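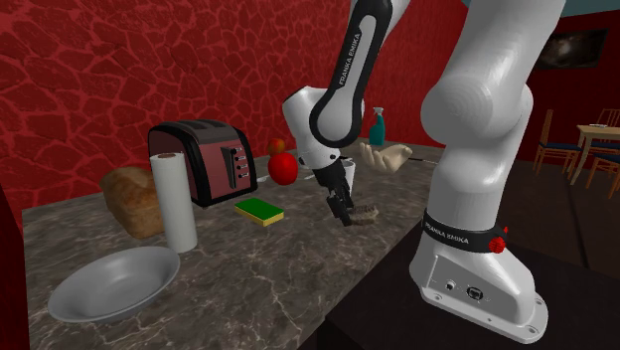

Kitchen counter scene in the sim, gripper down next to the brush. Toaster, sponge and fruit to its left.

Docs Home Guides Scenes Planner API Changelog Search

Collision-checked grasps on a cluttered counter

Quick writeup, mostly so I stop answering this in chat. Assumes you have Stemley installed and the Panicker planner plugin builds. If it doesn't build, go do the install page first. Most people get stuck on the plugin path, it has to be absolute.

What you end up with: the arm picks a small low object off a crowded counter without clipping whatever is standing near it. Using the brush as target. It sits low, the cup is close, and there's a hand model off to the right that makes an ugly collision shape. Good test.

1. Load the scene

stemley load kitchen_counter --seed 147

Keep the seed. Other seeds move the objects and the settings below won't match what you get.

Wait for "scene ready" before sending anything. Commands sent earlier get dropped silently. Known bug, Masaru has it.

2. Fix the collision shapes

Default is one convex hull per object. Fine for the fruit and the sponge. Bad for the hand model, the hull fills in the curl of the fingers and the planner thinks there's a solid lump there. Same for the bowl, hull closes over the top.

In objects.yaml:

hand_model: decompose
bowl: decompose
cup: decompose
spray_bottle: hull

Don't decompose everything. I tried, planning time went from 193 ms to forever. Toaster as a plain box is fine unless you are doing the slots.

Reload after editing. The file is not watched, whatever the old docs say.

3. Generate grasps

stemley grasps brush --n 392 --approach top

Top approach only for now. Side grasps put the hand too close to the countertop and nearly all get thrown out anyway.

Next, filter:

stemley filter --check hand,fingers,wrist

Include wrist!! Default only checks hand and fingers. You'll get grasps that look great and then the wrist link goes through the cup. I had some 15 left after filtering. If you have zero, the counter height is probably off, see below.

4. Plan in two pieces

Free motion to a pregrasp pose above the brush, then a straight line down. Do not ask for the whole thing in one go, the planner will happily come in sideways across the counter.

pregrasp_offset: 0.10
descend: linear
descend_speed: slow

During the descent you need to allow contact between fingertips and brush, and only that pair. People turn off collision for the brush entirely, then the palm lands on it.

allow: [finger_left, brush], [finger_right, brush]

5. Close and attach

Close the gripper, wait for the fingers to settle, then attach the brush to the hand in the planning scene. If you forget the attach, the lift fails with "start state in collision" and you lose an afternoon. Sayaka and I both did this.

Lift straight up before any sideways move. Same linear mode as the descent.

Problems people hit

Zero grasps after filter. Counter plane and collision plane don't agree. Run stemley check-planes, and if it complains lower the collision plane slightly. Don't raise the object, it falls on reset and bounces.

Elbow swings wide on the free motion. Set a joint preference for the start config. Takeshi's values are in the Dulden repo under configs/elbow, copy those. They're good enough.

Planner finds a path, controller refuses it. Almost always the time scaling. Drop velocity scale to half and retry. If it still refuses, look at the log for the joint name, that one is over it's acceleration limit.

Brush slips out on lift. Friction on the bristle side is set too low in the older asset pack. Rotate the grasp so the fingers close on the body, or update the pack.

Perception instead of ground truth poses: seperate page, Rin is writing it. Everything on this one reads poses straight from the sim, so don't expect the same success rate once you switch to the depth camera. Leave a bigger pregrasp offset if you do try it.

Config files are in the repo under examples/counter. Run from the repo root or the relative paths break.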